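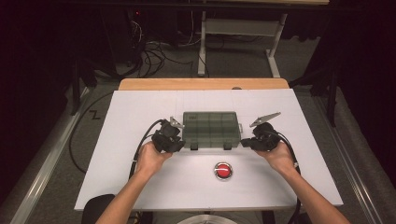
The organizer, lid down, in the middle of the white table.

Small Parts, Large Opinions
A gallery from the Pindberg workroom, April 3, 2019

Every workroom has a drawer where screws go to be forgotten. Ours held over 200 of them, along with washers, fuses, picture hooks and a key that fits no lock in the building. This spring we decided to move the lot into compartment boxes, and we spent longer choosing the boxes than we did sorting the screws.

The one in the gallery is smoky gray-green plastic with a clear lid, so you can see the grid before you open it. We like that. The old tins had to be opened one by one, and the right one was always the last. Two small dark latches on the front keep it shut. There's a little label on the upper left of the lid, printed so faintly that it might as well be a secret.

The white board goes over the wooden table whenever we sort. A black washer on tan wood can hide for an afternoon, but on white it has to own up. The seams between the panels are another matter — anything under 2 mm will find one.

The red push button with the silver rim came out of the Mudetti drawer, where we keep switches, bells and things with a satisfying click. It's too big for any compartment. Several people have proposed throwing it out, and all of them pressed it first.

Still to do: the Zúñiga cabinet (116 tiny drawers, 20 of them stuck) and the Sorent shelf, which is mostly string. More pictures when the string has been dealt with, so don't wait up.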